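Let the small grids race

My favourite racing of the year so far had nineteen-year-olds in it, a damp circuit with one decent burger van, and no television coverage that I could find. I have been going to junior single-seater weekends since my dad first dragged me to one, and I still come home hoarse. So when people tell me the feeder series are only there to sort out who gets promoted, I want to put them in my car and drive them to one!

Take the Hollia Cup opener. Heiðrún Grímsdóttir started well down the order after a scruffy qualifying lap, and by the halfway mark she was tucked under the gearbox of Ognjen Radulović, trying the inside at the hairpin, then the outside, then the inside again. He left her exactly a car's width every time. They swapped places so often that the commentator (bless him) gave up on the names and just shouted colours. She got him on the last lap, he got her back at the final corner, and the pair of them were laughing before they had their helmets off.
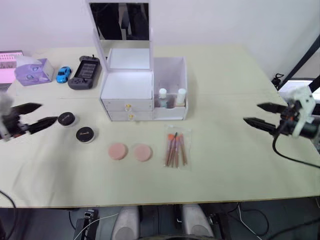 White vanity organiser with a mirror and gold-coloured knobs, on a pale yellowish-cream table.

Now the organisers want to change the format from August. The plan is one longer race in place of the 2 short ones, with a compulsory pit stop in the middle. I understand the thinking. Drivers moving up will need to know how to manage tyres, and a stop gives the mechanics something to practise. But the short races are what makes this series sing. With the second grid set by reversing the top finishers from the first, you get quick people stuck in the pack with slower people who are desperate to stay ahead, and that is where racecraft comes from. Nuwan Debnath learned to defend in those second races. Watch him now, placing the car early and never twitching, and tell me a pit stop would have taught him that.

Money comes into it too, of course. Jamila Weerasinghe runs the Grultedard team out of a unit smaller than my garden, and she told me that a proper pit stop means wheel guns, spare rims, training days and more people to feed. Pronent and Siriwardena can manage it. They have the sponsors and the big awnings. The little teams would be choosing between a wheel gun and a test day, and I know which one makes a young driver faster.

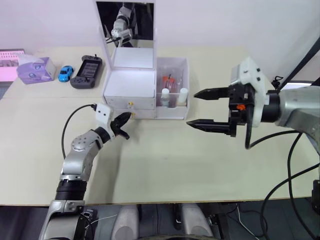

Robot arms either side of a white drawer unit on a light beige tabletop.

What I would love to see is the long race tried once, at the season finale, with no stop and no points penalty for anyone who skips it. Keep the reversed grid everywhere else. Put the money saved into a live stream, even a wobbly one with two cameras and that same shouting commentator, because there were about 300 of us on the bank at the opener and it deserved thousands.

Malsha Sheikh makes her debut at the next round, aged seventeen, in car number 48. I will be at the hairpin with a flask and a very silly hat. Come and stand with me, there's loads of room.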